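The Mask Box

Box first. That was the rule Catriona made on the stairs, out of breath, keys in her teeth. Box on the bed, everything in the box, tape, down to the van, gone.

Her aunt Morven had said five o'clock. It was twenty past three and the flat on Mendonça Street still had its bed made up, or half made up, the sheet pulled over the matress and nothing tucked in.

"You said you'd started," said Marit from the doorway.

"I have started."

"That is a bed with stuff on it."

"That's starting."

Marit Grønli had known her nine years and did not argue. She put her bag down and looked at the wall over the bed, the little scuffs on it, the thin cable that somebody had clipped up near the ceiling and that went on into the next room to do nobody knew what. There would be a conversation with the landlady about those scuffs. Catriona had already had it four times in the shower, both parts, and lost every one.

"Did you do those?"

"Some. The low ones were there."

"None of them are low."

"Then I did all of them. Can you pass me that."

Blue thing, folded. The only folded thing. Catriona had folded it at breakfast with great care, sleeves in, and then sat down beside it and not folded anything else until noon. 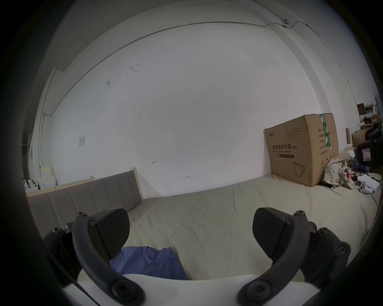

The box, the plaid, the one good fold.

"Where did you even get a box this size?"

"Gisela."

Of course Gisela. Gisela Kleinschmidt on the ground floor, who had run the supply room at the Mirham clinic until they closed it, and who had come away with boxes the way other people come away with a clock. She had one for every season. She had knocked last night and pushed it through the door ahead of her like a calf. Medical protective mask, it said, under all the Chinese, and a drawing of the mask in case you were still wondering.

"It's strong," Gisela had said. "You could move a person in that."

"It's only clothes."

"It is never only clothes." And down the stairs again, one hand on the rail. That was Gisela. Came, said it, left. You could be annoyed until Christmas.

So, clothes. Marit took the left side of the bed and Catriona took the right, where it was worse. The plaid was Danny's. They both knew that and both reached around it. Catriona got the headboard end done by throwing things. Marit picked them up again and rolled them, because rolled took less room, she had read it, and for a while there was no sound but rolling and throwing and the pipe in the corner ticking to itself.

Ten to four.

"He could come and get it," Marit said.

"He's in Tratach."

"There are buses from Tratach."

"There are buses TO Tratach. He took one."

The phone went. Morven. Catriona let it go. It went again and she picked it up and said yes, yes, nearly, just the tape now, and Marit looked at the box and then at her with her eyebrows all the way up.

"Don't," said Catriona, hand over the phone. Then, into it, "What? No. Why is Ailsa there?"

Ailsa Halliday was there because Ailsa had the van. Ailsa had the van until five. Not from five. Until.

"Oh no," said Catriona. "Oh no no no."

After that it went quick. No more rolling. Socks, armfuls. A belt. The good coat, which had to go in sideways and made a noise. Two sweaters she had been looking for since the spring. A letter from Grernard, the loan people, unopened, owing 354 dollars or maybe owed it, you never could tell from the outside. She put that in a shoe. Marit asked which shoe, and she couldn't have said, and they went through five shoes and it was in none of them, and then it was in Marit's hand.

"I was holding it," Marit said. "I was holding it the whole time."

And Catriona laughed, which she hadn't meant to do in this room again, and sat down hard on the edge of the bed, and it all slid toward her. Plaid first.

She picked it up. It was only a shirt. It needed a wash. There was a button gone from the cuff and she remembered the button going, on the bus step, coming back from his mother's, and how he had said leave it and she had got down on her knees and looked for it anyway, the driver waiting, everybody waiting. She never found it. She had told him it didn't matter, and then minded for a week.

"Keep or leave?" said Marit. Not unkindly. But looking at the time.

"I don't know."

"It's four twenty-one."

"I don't KNOW, Marit."

Downstairs a horn. One long, two short, that was Ailsa, she did it outside everybody's house and had been spoken to about it. Then Gisela's door, then Gisela's voice asking Ailsa what she thought she was doing, and Ailsa's telling her.

Marit put the tape down on the sheet where Catriona could reach it. "I'm going to go and stop that," she said. "You do this one."
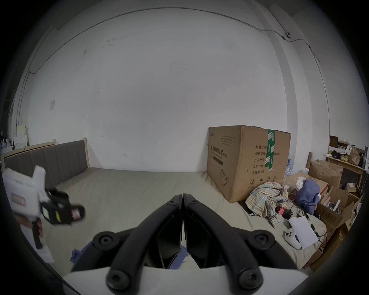 Mirham, October

Dear Danny,

Your shirt is with Gisela. Ground floor, she's in most mornings, knock loud. She has washed it and says to tell you there's a button off, as though I might have taken it.

I had it in the box and then out of the box. Then in. Marit came back up and it was on my lap and the tape was stuck to my sleeve, so that was how far I'd got. Ailsa drove like you'd expect. We were eleven minutes late and Morven stood in the road with her arms folded and then carried the heavy end herself.

The new room is small. I can hear a school. The box is still in the middle of the floor, I've been taking things out as I need them and putting them back in, I'll do it right this weekend. The blue one's on the chair. It came out still folded, you wouldn't beleive it.

If there's a letter from Grernard at your end as well, don't open it till you've called me.

Gisela wants the box back.

C.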